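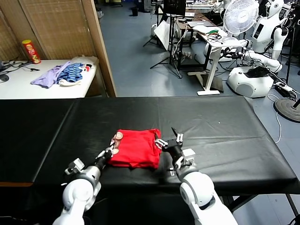 A reader wrote in to ask whether Zurklow is still getting a theatrical run or going straight to streaming. It's getting a theatrical run. Opening has moved to May, and the distributor confirmed that this morning.

The rest of what I have on it, plus the other trailers from this week, in the posts below.

Zurklow first. The new trailer runs a bit under 3 minutes and gives away more of the flooded mine than the teaser did. If you want to go in cold, stop when the elevator doors open. The music is different too. The teaser used an old church song and this one has drums all the way through.

It opens in 900 theaters and goes up to 2,000 the week after if the numbers hold. That's small for a monster movie. The last one from the same studio opened wider and was gone in three weeks, so I can see why they're being careful.

No rating yet. The teaser played before PG-13 movies, but I'd be surprised if the full cut stays there. There's a shot with a winch that I don't think they can keep.

Next: Sadotbridge. First poster and a short teaser. It's a heist movie set on a toll bridge over one night, and so far they've shown the bridge, a truck and a lot of rain. No plot to speak of. It comes out in the fall, no date.

Someone replied asking if Sadotbridge is based on the radio play. Yes — same title, same setting. The credits on the poster say "based on," so I expect changes. The play has only two speaking parts and the poster lists seven actors.

Đàm has a US release at last. It did the festivals last year and then went quiet. Subtitled, no dub planned. The trailer is mostly the ferry scene, cut down. I saw the whole movie at a festival and the ferry scene is the best part of it, so maybe save that one too.

Last one is Hesel, the animated one about the lighthouse goat. Delayed again. The studio says the animation is finished and the sound mix isn't. The old trailer is still up with the old month on it, so ignore that.

I'll add the Zurklow rating to this thread when it posts. Ticket presales start at 7 a.m. Eastern, two weeks before opening.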